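Diseck Handheld Gripper Kit (the pair)
Reviewed by Bronwyn Hinds
Posted 1/26/21 in Tools and Kits

Four out of five, and I'd have given it four and a half if the screws had been in the bag the manual said they were in.

I should say what I was after. I've been building a two-armed helper at our shared workshop since June, and the arms were never the hard part. Arms are a matter of money and patience, and I only ran short of the one. The hard part was getting the thing to do anything with them. I had spent weeks typing in positions by hand to make it pick up a sanding block, and by the end I had a program that could pick up one particular sanding block, provided it hadn't moved. My cat could do better, and she has opinions about sanding blocks.

The Diseck kit goes at it from the other end. You hold a gripper in each hand, do the job yourself, and the software writes down where your hands went and when the fingers opened and closed. Then you hand the recordings to the robot and hope it was paying attention. I bought the kit version because it was 330 dollars cheaper than the assembled one. I would do it again, with a better chair.

Assembly

The box says an afternoon. It was an afternoon in the sense that it was always afternoon somewhere while I was doing it. The bodies go together well enough and the shells snap shut with a nice firm click, which you will get to hear several times, as the ribbon cable has to be folded exactly one way and the drawing shows it the other way. The finger linkage is the best part of the kit. Everything is keyed, nothing needed filing, and there was no play in it when I finished.

The screws come in bags labeled A through F. Bag D contained what bag E was supposed to, and bag E contained a very small hex key and a desiccant packet. I wrote to Diseck and got a polite answer in two days and the right screws in nine. In the meantime I used some Cleser machine screws out of the workshop drawer. They're still in there. If you're ordering the kit, get a bag of those too and save yourself the email.

Calibration

You calibrate each gripper separately by resting it on something flat that won't slide, opening it all the way, closing it all the way, and waiting for the tone. The manual recommends "a stable surface." I used a cutting mat for the first week and it was fine. The left one passed every time. The right one failed about as often as it felt like until I noticed I was holding it slightly rolled toward me, the way you hold a steering wheel when you're tired. Straighten your wrist and it behaves.

In use

Weight is my main complaint. Seventy minutes is my limit before my forearms start filing grievances. The trigger is stiffer than it needs to be, and if you have small hands you'll be reaching for it. Battery life is good. I've never run one flat in a session, though I've run myself flat in several. Pairing is quick – far quicker than on the Flasport set I borrowed last year, which wanted me to restart everything in a specific order while thinking kind thoughts.

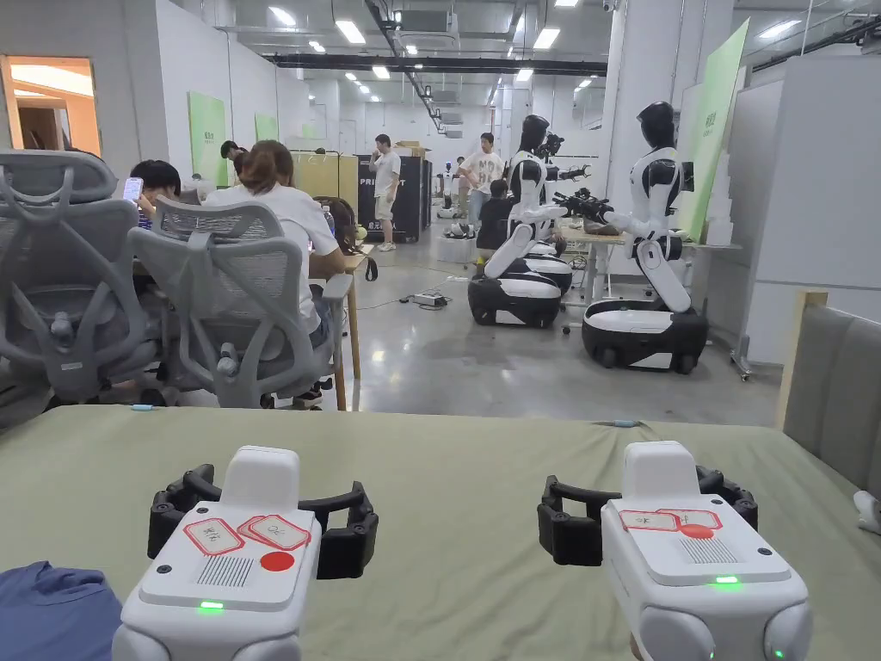 Telling left from right is the thing I would fix first. Both grippers have the same shell and the same curved black claws, and Diseck's idea of a marking is an L or an R molded on the inside, where it can be admired during disassembly. Swap them by accident and you'll record a beautiful session that your robot plays back as a mirror image. Mine tried to put a jar on a shelf that was on the other side of the bench. Put a label on top of each one before you do anything else. Handwritten stickers up there, like the red-bordered ones on this pair, cost next to nothing, and you can read them without turning your wrists over. A round red dot alone won't sort it out if both of them get one. The green light on the front is handy, at least: a glance down covers both hands, and I've stopped picking one up and waving it at the laptop to see what happens.

Software

Plain, gray, and works. Files are named by the clock, so rename them as you go or you'll be sitting up at night replaying fourteen-second clips of yourself missing a cup. Export to the Pomare controller I use on the arms took one setting and no adapter. I have 3,045 recordings on the drive now, a good third of which are me dropping things. The robot has learned from all of them, including, I'm sorry to say, the dropping. Cull your bad takes before training. The manual mentions this on page 75, after the warranty.

With the bad ones thrown out, it picks up a sanding block from anywhere on the bench and sets it in the tray most times I ask. It's slow. It hovers. It has picked up my habit of tapping the block once before letting go, and I can't decide whether to train that out.

Good: the linkage, the pairing, the battery, support that answers.
Not so good: weight, stiff trigger, bags D and E, no outside marking for left and right.
Buy it if: you already have arms that move and you're tired of typing numbers at them.
Skip it if: you're still building the arms. It'll sit in a drawer, and the rubber pads on mine had picked up a coat of sawdust within a week.

Update: the second firmware lowered the volume of the calibration tone. Everyone at the workshop asked me to pass on their thanks.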